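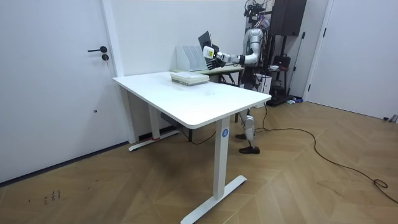
*Last changed: September 19, 2018*

**Small room — desks, paper, what's left to do**

Writing this down before I forget it. Romana Kadlec has a copy of the old list, ignore that one, it still has the desks side by side.

White desk stays on the angle. Tried it square to the wall first and hated it, you end up shuffling sideways to get at the narrow desk. On the angle there's a decent gap and you can reach the file organizer without climbing over anything. Romana wants it square for looks. Leaving it till December, then we can argue.

Far foot is hard up against the back wall. Red tape on that foot near the wall — leave it on please, it's my mark for where the foot goes. If the desk gets shoved for cleaning just put the tape end back to the wall and swing the front round by eye. Doesn't need to be perfect.

Height: I like it at standing, Romana drops it. Whoever leaves last puts it back up. Went up and down fine this morning, a bit of a groan near the top of the travel but it's always done that. Cable from the box underneath needs a clip, keep catching my knee. Clips are in the Stedach tin, if there are any left in the Stedach tin.

Tabletop has smudges round the middle. Went over them with the Orkano spray and a rag, one pass, no real change. Did not scrub. Don't want to take the shine off for the sake of a few marks. Next try is warm water and a drop of dish soap, left to sit a minute, then a soft cloth. If that does nothing they can stay. NO pens or mugs parked on the white top in the meantime, please, it's the only clear surface we've got and it fills up in an afternoon.

Books — pile is at the back edge of the white desk, pale one with the greenish edge on top. Those are the keepers. Squared up so they don't slide. Still have to go through them for loose sheets. Anything to do with Marikar goes in the organizer, the rest goes home with me or in recycling.

Organizer, left to right, how I want it:

- Marikar, current
- Sorine, current
- manuals and warrenty stuff
- blank paper, graph pads
- whatever's waiting on somebody

Not labelled yet. Romana has the nicer printing so she's doing the labels. Old Sorine drawings won't fit, too wide, they curl over the top and then the whole thing leans. Fold them once or get a tube. I'd say tube.

Screen stays next to the organizer on the back desk, turned how it is now. Had it facing straight out for a day and got glare the whole afternoon.

Floor — herringbone shows every bit of grit. Sweep along the boards and then across, the corners of the pattern hold crumbs. Dry mop only. Felt under the desk feet: bought 4 pads, used 2, the other 2 are in the tin with the clips. Foot by the wall didn't want to lift so I left it alone, will need two of us.

Door handle a bit loose. Grub screw probaly. Hex key set is at the other bench, bring it back after!!

Still to do

- clip the cable
- soap and water on the smudges
- go through the books
- labels (Romana)
- tube for Sorine drawings, needs to take 12 sheets
- door handle
- last two felt pads

Order more rags too, down to the scratchy ones.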